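Can a machine do the towels yet? Speaker notes

5 min read

Opening. Say hello, thank Beatriz Vieira for the invitation. Ask who in the room folded something this morning. Wait for the hands.

Then the claim from the Lernus brochure: "laundry, solved by April". Leave it up while people read it. Next two slides, no talking over them. 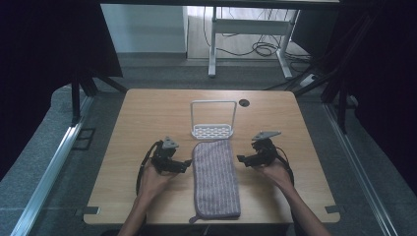
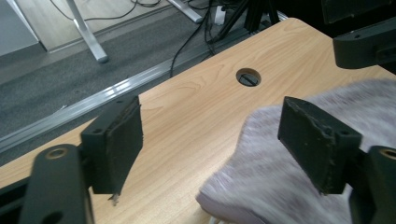
1. What the job is

One towel, one table, one pair of black grippers. In the first slide a person is holding them, and the towel lies flat in front of a small white basket. Point at the hands. The judgement in that slide is all human.

Second slide: look at the pads. The left one is frayed at the tip, the right finger is chipped on top. Cloth is soft and we talk as if it were easy. Ask Ville Manninen about pad wear if he's in the room, he has opinions.

2. The numbers people quote

Floltard say their system learned from 1616 towel folds. Fine. How many kinds of towel? I asked twice and got a brochure.

Our own trial at Brurico: 300 attempts, 200 I would put in a cupboard. The other 100 went back in the pile for Fongchan Thaweesak to do by hand – she was quicker than the arm anyway. (Don't rush this, people write it down.)

3. Shop floor

Shorter section, skip if running late. Same trouble with rags and bagged parts. Stiff things in known places: yes, and for years now. Floppy things somewhere on a bench: I wouldn't sign the order.

4. What would change my mind

A towel the machine hasn't met, on a table it hasn't met, on a Monday, with the sales team at home. Ataberk Canpolat thinks two years. I've heard two years before.

Questions. If someone brings up the Tang video, ask what speed it was played at.

Related
Dishwashers: the robot we stopped noticing
Wanpen Intarasuk on buying your first arm
Why bin picking took so long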